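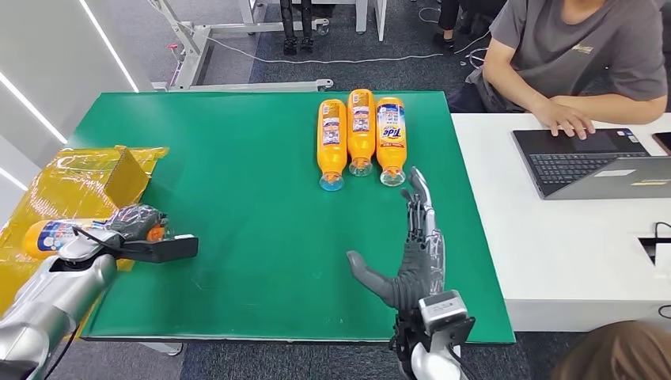 Hilo para quien me preguntó qué ha pasado con el Rothe, el vapor de palas que lleva amarrado en el muelle de Rirngate desde antes de que yo supiera nadar. Va largo. Quien solo quiera saber si flota: sí, con opiniones.

1/ El Rothe salió de los astilleros Estard como vapor mixto: pasaje arriba, ganado abajo, y según los diarios de la época no siempre se notaba la diferencia en el ruido. 33 metros de eslora, casco de hierro remachado, dos ruedas laterales.

2/ Hizo la línea de la ría durante décadas. Luego llegó el puente. Un barco que cruza de una orilla a otra al lado de un puente tiene mal argumento comercial.

3/ Después fue almacén flotante de sal, restaurante (dos veranos) y discoteca (uno). De la discoteca queda una bola de espejos en la sala de calderas que figura en el inventario patrimonial como "elemento esférico, uso indeterminado".

4/ En marzo por fin lo subieron a la grada para mirarle los bajos. Yo fui con botas, termo y la emoción de quien va a ver el fondo de un barco, que es una emoción que en mi casa no comparte ni el perro.

5/ Resultado: 281 remaches para cambiar en la banda de estribor. En babor menos, porque babor ha estado siempre pegado al muelle y se ha llevado los golpes en la madera de la defensa. La defensa, descanse en paz.

6/ El remachado en caliente se hace entre varias personas: una calienta, otra lo coloca, otra aguanta por dentro con la sufridera y otra golpea. Sí, se llama sufridera. El gremio que le puso nombre sabía de lo que hablaba.

7/ Hay quien propone soldar y ponerle cabezas falsas para que parezca remachado. Es más barato. También es más barato pintar el barco en una pared.

8/ La empresa que ganó el concurso es Flalent, que hasta ahora había hecho sobre todo pantalanes deportivos. Presentaron una memoria de 1369 páginas. La he leído casi entera. Las palas salen por primera vez cuando ya llevas un buen rato preguntándote si esa gente sabe que las tiene.

9/ Dicho esto, el equipo que han mandado al muelle trabaja bien. Han desmontado la rueda de estribor pieza a pieza, han marcado cada pala con punzón y las tienen apiladas bajo lona en el orden correcto. He visto museos con menos método.

10/ La máquina. Todo el mundo pregunta por la máquina. Es una compound diagonal, está completa y no gira. No gira porque alguien, en la etapa de la sal, consideró que el condensador era un buen sitio para guardar sal.

11/ Me escriben: "¿volverá a navegar?". El proyecto aprobado dice "puesta en valor en condición estática con posibilidad de movimiento". Llevo semanas con esa frase. Creo que significa que lo van a dejar atado, pero flojo.

12/ Sobre el color de la chimenea, que es lo que de verdad divide a Rirngate: en las catas salió negro, debajo ocre, debajo negro otra vez y debajo un rojo que no aparece en ninguna foto, por la sencilla razón de que todas las fotos son en blanco y negro. Hay familias que han dejado de hablarse por el ocre.

13/ Mi voto es ocre. Bloqueadme.

14/ Actualización de hoy, 22 de julio de 2021: han llegado los remaches. Han llegado del diámetro equivocado. Se devuelven y se espera, actividad en la que el Rothe tiene más experiencia que cualquiera de nosotros.

15/ La grada se puede ver desde el paseo sin pedir permiso. Desde la barandilla del fondo se ve muy bien la popa, y si la marea está baja, también el carro. No toquéis la lona de las palas, que os conozco.

16/ Sigo buscando planos de la caja de ruedas de babor. Los de estribor están en el archivo de Estard; los de babor constan como prestados, sin fecha de devolución ni nombre. Si en vuestra casa hay un tubo de cartón muy largo que era del abuelo, abridlo, por favor.

17/ Edito porque ya van varios: no, no se puede alquilar para bodas.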